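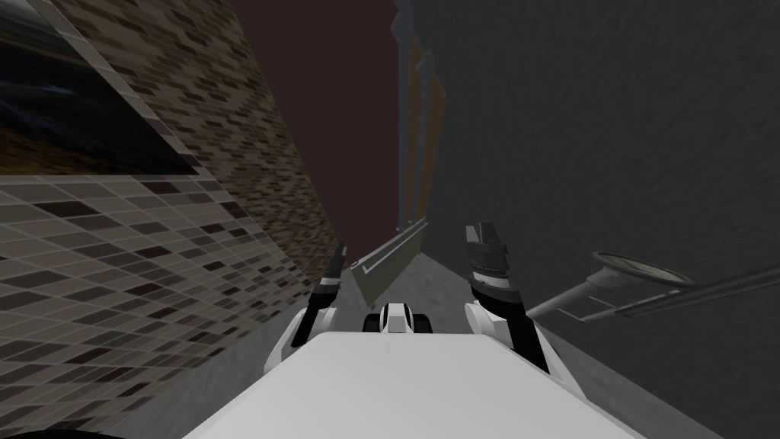 Ticket: Dendard dehumidifier shuts off overnight, error E6

Status: open, then closed, then open again, now closed
Opened by: Laimutė Venckus
Handled by: Costel Nedeljković, Wosel home support

Laimutė, first message

Hi! I have a Dendard dehumidifier in my basement, bought from you folks in January, and it keeps quitting on me in the middle of the night. I go down in the morning and the fan is off, the screen says E6, and the humidity is back up in the seventies. If I unplug it and plug it back in, it runs all day like nothing happened. Then the next morning, same thing again.

What I've tried so far: I emptied the bucket (it wasn't full anyway, maybe a third). I washed the filter in the sink and let it dry on a towel. I moved it away from the wall. I also took it off the power strip and put it straight into the outlet by the stairs, which was a pain because now the cord goes right where I walk.

The manual says E6 is "coil sensor, contact service." So, hello, service.

Costel, reply

Hi Laimutė, thanks for all that, you've saved me half my usual questions. E6 comes up when the sensor on the cold coil reads lower than it should for too long. Sometimes the sensor has gone bad. A lot of the time the coil is icing up for real and the sensor is telling the truth.

Could you let me know how cold the basement gets at night, what humidity you've got it set to, and whether you hear it gurgle or drip right after you unplug it? And next time it quits, pop the filter out and look in with a flashlight before you touch the plug. If there's frost on the fins, I'd love to know where.

Laimutė, reply

OK, so I set my alarm for 6 and went down in my robe with a flashlight. There is frost! Quite a lot of it, all along the bottom of the fins and a bit up the left side. The top is clear. I had no idea it could do that.

It's set to 35 percent. My brother-in-law told me lower is better. The thermometer on the shelf said 58 and the furnace doesn't do much for that end of the house. No gurgling that I noticed, but I was pretty sleepy.

Costel, reply

That's a great report, and yes, that's ice. 58 is inside what the unit can handle, but 35 percent is asking an awful lot of it at that temperature. It never reaches the target, so it never takes a rest, and the coil just gets colder and colder. It's supposed to defrost itself when that happens, so we'll come back to that part.

For tonight:

Switch it off and leave it off until the fins are clear. Please don't pick at the ice with anything, the fins bend if you look at them wrong.
Set the target to 50.
Put the fan on high. Low is quieter but it makes icing worse.
Check that the back grille has open space behind it.

Give it two nights and write back either way.

Laimutė, reply

Two nights, no E6! It was still running both mornings, and the basement was at 52 percent the second time I looked. I'm happy. My brother-in-law is being quiet about it. You can close this.

Costel, note

Closed. Settings changed, no parts sent.

Laimutė, reopened

Me again, sorry. It was fine for 13 nights and then it did it last night and again this morning. Same E6, same frost along the bottom. Target is still 50, fan is still on high, and I cleaned the filter again just in case. It's not even as cold down there now – the thermometer said 61.

Costel, reply

No need to be sorry, I'm glad you came back. At 61 with the target at 50 it really shouldn't freeze, so now I do want to look at the defrost. There's a hidden menu that'll tell us. Hold the Timer and Fan buttons together until the screen blinks, then press Fan until it says dF. The number after it is how many defrosts it has done since you last plugged it in. Leave it plugged in overnight and read me that number in the morning, before you reset anything.

Laimutė, reply

It took me four tries to get both buttons at once. It says dF 0. Is zero good?

Costel, reply

Zero is bad for the machine and good for us, it means I know what to send! With that much frost it should have run at least a couple. The sensor sees the cold well enough to throw the error, but the control board isn't starting the defrost. I talked it over with a guy here who fixes more of these than I do and he agreed it's the board.

You're under warranty, so you can have a replacement board fitted at the Ekpo Street counter or a whole swap unit sent to your door. The board is quicker, the swap means less carrying. Your call.

Laimutė, reply

Swap please. I am not getting that thing up the stairs and into my car by myself. Do I have to send the bucket back too?

Costel, reply

Yes please, bucket and filter both, the new one comes with its own. Drain it first and stand it upright for a day before the driver comes. When the new one arrives, let that stand upright for a few hours too before you switch it on. Start it at 50 with the fan on high.

Laimutė, last message

New one's here and it's been going for six nights. I looked at the secret menu this morning (I'm good at the buttons now) and it says dF 2, and the fins were clear. Basement is at 49 percent and my cardboard boxes don't feel soft anymore. I've moved it back to the far wall, plugged in over there, so I can use the stairs without stepping over a cord. Thank you for sticking with me on this!

Costel, closing note

Swap unit confirmed working, defrost count going up as it should. Old unit tagged for board failure. Closed, and I've added the Timer and Fan trick to our E6 page so the next person can try it before they write in.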